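Week 5: Washing Small Boxes and Setting Up the Wash Station
Handout for Household Care Basics, Mbeki Hall, Tuesday group

Okay, so last week we did drawers, and a lot of you asked me what to do with all the little plastic boxes that came out of them. Wash them! I know, not glamorous. But I've washed an awful lot of these at my own sink, and I've got opinions.

Start with the surface. I like something smooth and polished under the basin, because you can wipe it with one pass of a cloth. The one trouble with a busy pattern is that crumbs and drips vanish into it, so crouch down and look across it toward the light before you put anything down.
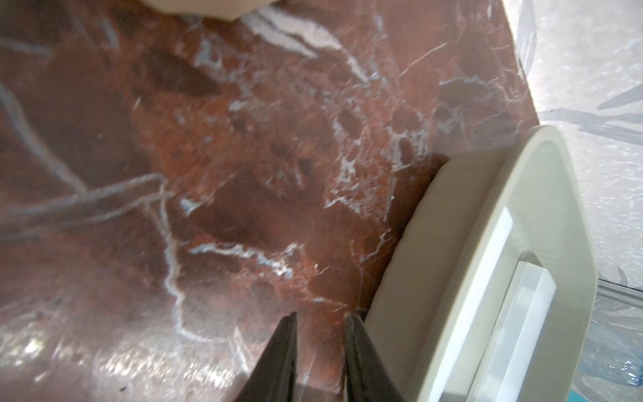 Fig. 1. Red-brown marble with pale veins, and a glossy finish that catches the light.

Now the basin. Shallow is fine, really! People bring me these enormous buckets and then go fishing around in them up to the elbow. You want just enough water to cover the box, and a wide rim is nice for carrying. I lay a long box along one inner wall and leave the rest of the basin free for my hand and the cloth.
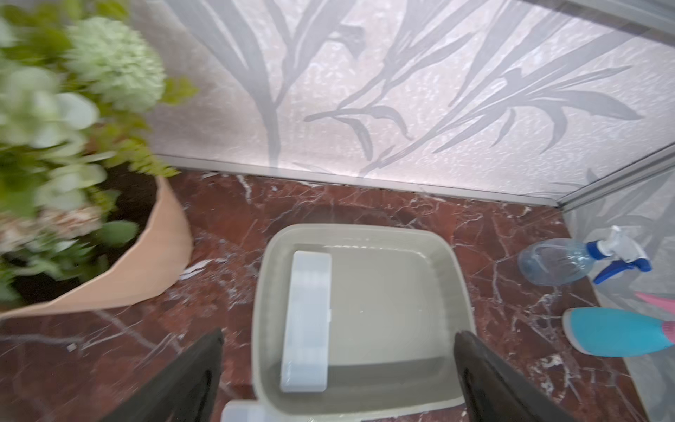
Laying out the boxes

Set the basin toward the back and keep the front for boxes. I work on one at a time — the others wait where I can reach them without dripping over anything. If a lid has ridges, run a soft brush along them, then again crosswise. Give each box 40 seconds in plain water first, and then the soap.

Flowers can stay if they're in a corner, well back. Mine are fake and they still hate suds. 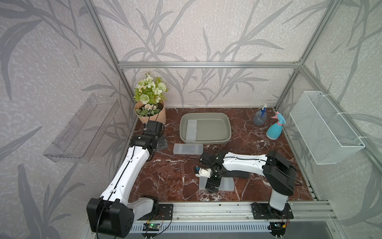
Fig. 3. One box in the basin, one directly in front of it, one near the front of the table.

For drying, stand things on a slant if you can and go do something else for 60 minutes. I mean it, leave them. Putting a lid on a damp box is how you get that smell (you know the one).

Cases are another matter. A black case like this one shows every water spot,

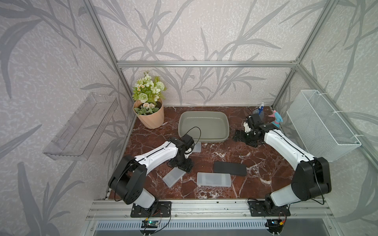

so I go over mine with a barely damp cloth and never dunk it. Same goes for anything with a hinge or a lining. Spray bottles live off to the side, nozzles turned away from you, and please label them.

For next Tuesday: wash two boxes at home and bring them in dry. Read the Gendberg pages on lids, sheet 1007 in the folder.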